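Product Review: Ferkberg Parts Organizer System for Repair and Refurbishment Rooms

The Ferkberg organizer is sold to schools, libraries and small offices that repair their own desktop computers. It consists of a steel cabinet, shallow drawers and a set of cut foam inserts. Our equipment office purchased one full system at a list price of $457 and kept it in daily service through November. This review sets out our findings for departments considering the same purchase.

Assembly requires two people and a level floor. The printed instructions are clear, although the hinge page refers to a screw size that was missing from our box. Ferkberg sent replacements promptly and without charge.

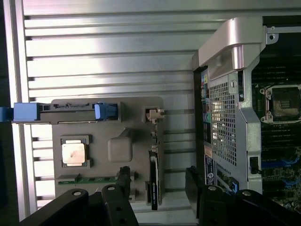 The inserts are the main selling point, and they are generally well made. Each drawer accepts one large sheet or two half sheets, and the cut edges stayed firm under regular handling. The foam is nevertheless a compromise when small components must be found quickly. A rigid plate with a square recess for the processor, such as the gray one shown, gives each part a definite place, and a missing item is noticed at once. With the Ferkberg foam, staff tended to press parts in wherever they would fit. We would welcome a rigid insert as an option.

The drawers themselves run smoothly when lightly loaded. With power supplies in the lower two, the runners began to bind, and one drawer had to be lifted slightly to close. The maker states a load limit on the inside of the door, where it is easily overlooked. We recommend copying it to the front of the cabinet. 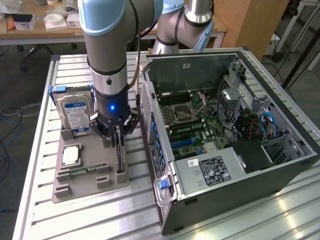

Labeling is handled by a clear strip along each drawer face. The strips accept ordinary paper cut to size – a sensible choice, as it avoids the cost of special labels. Under bright ceiling lights, however, the plastic reflects strongly, and the text is hard to read from a standing position. The Brostetti cabinet, which we used previously, had angled strips and did not suffer from this fault. It was also wider and could not be moved without being emptied first.

The Ferkberg lock is adequate for a supervised room. Two keys are supplied. The warranty runs for 365 days from delivery and covers the runners and hinges, with the foam excluded. Departments should budget for new inserts if the mix of parts they keep is likely to change.

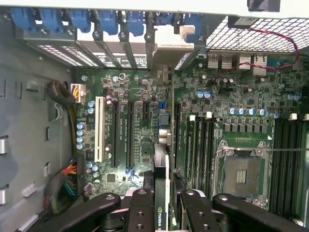 Marta Hladun writes that her office chose the Tlapale cabinet for the same work and has found its runners stronger, but that the drawers are too shallow for boxed drives. She would still take the Ferkberg for a room where space is limited.

Our rating is 7 out of 10. The system is approved for purchase by departments with light to moderate repair work. Heavy power supplies should be stored on open shelving.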